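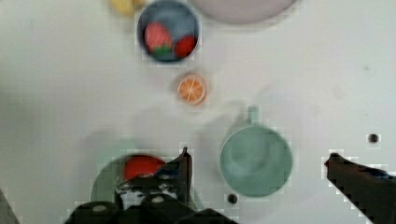 What do you serve a food critic who is four years old?

Whatever she ordered, and quickly.

Arnulfo Echeverri had learned this the hard way. He had run the kitchen at Gombridge for most of his working life, had once plated 772 covers at a single wedding, and had been sent back exactly one soup. Now his granddaughter sat across the white table with her arms folded, waiting for lunch.

"I asked for orange," she said.

"There's an orange slice right there."

"It's not on a plate."

He considered the green plate, which already had something red on it. He considered the blue bowl, which held two pieces of fruit and, to his eye, a certain balance.

"I could put it in the bowl," he said.

"The bowl is soup."

"The bowl is fruit, mi amor."

"Fruit soup."

At Gombridge they had charged almost 70 dollars for something along those lines, so he let it go. He picked up the teal mug and poured her a long stream of nothing. She looked into it.

"Too hot," she said.

He blew on it. She watched him blow, and made him do it again.

"And how is the rest of your meal?"

She took her time. She lifted the red thing from the green plate, held it near her mouth, made a chewing noise and put it back.

"It needs salt," she said.

Arnulfo felt his neck get warm. He was retired, he had bad knees, and the tomato – if it was a tomato – was a toy. He got up anyway and went to look for the salt.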